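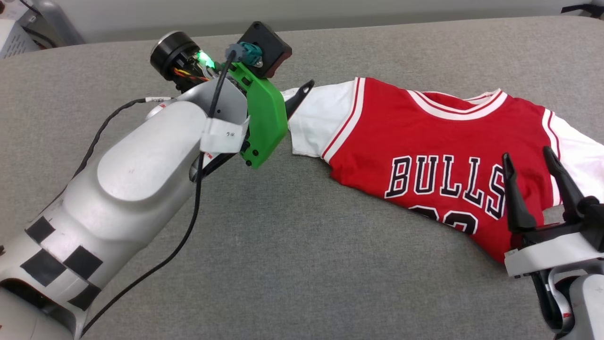 28 January 2023

Rained all morning, so I did the laundry sort I have been promising since December. By the sort I mean the pile on the chair in the back bedroom, which had stopped being a pile and become a sort of tenant.

The method, if it deserves the name: everything out flat on something soft, sleeves pulled straight, look at it properly, decide. I had read in the Urkcombe parish magazine that one should hold each garment and ask whether one would buy it again. I would not buy any of it again. I am not sure I would buy any of it the first time. This is no help at all when you still have to get dressed on the way to Winargate.

The Chicago Bulls jersey was the sticking point, as it always is. Red, white round the neck and the armholes, and belonging to a man who has never been to Chicago and was once asked to leave the Grunham leisure centre badminton court for slowness. Keir Laing gave it to me when he moved out of Paterson Street, in a carrier bag with a toaster. The toaster lasted 47 days. The jersey looks set to outlive us both.

It will not fold, either. A jersey has no sleeves to tuck in, so you have nothing to steer by, and it slithers. Put over a white shirt it behaves much better, because the shirt does the folding and the jersey just goes along with it. Sleeves out to either side, a good pull across, fold in, fold in, bottom up to the neck. I was so pleased with this discovery that I rang Keir, who said he had always worn it like that and had assumed I knew. Then he asked after the toaster.

Final tally: one bag for the charity shop, one bag of rags, and a heap of "perhaps" which has gone back on the chair. I did find £15 in the lining of the brown coat, which I am treating as wages. Also a receipt from Winargate for 78 pence, item unspecified, and a key to nothing in this house.

Soup for lunch. It needed salt, then it had too much.

Tried the drawers in the afternoon. The second one down sticks in wet weather and has to be lifted and sworn at. Socks are now in the top, shirts in the second (a mistake, see above), jumpers at the bottom where the moths can reach them without straining themselves. The jersey and its shirt went in together as a set, and I had to take them out again to get the drawer shut.

Walked as far as the post box at four and got wet. Coat on the chair to dry, trousers over the coat, scarf over the trousers. Must ring the dentist, and ask Keir if he has lost a key.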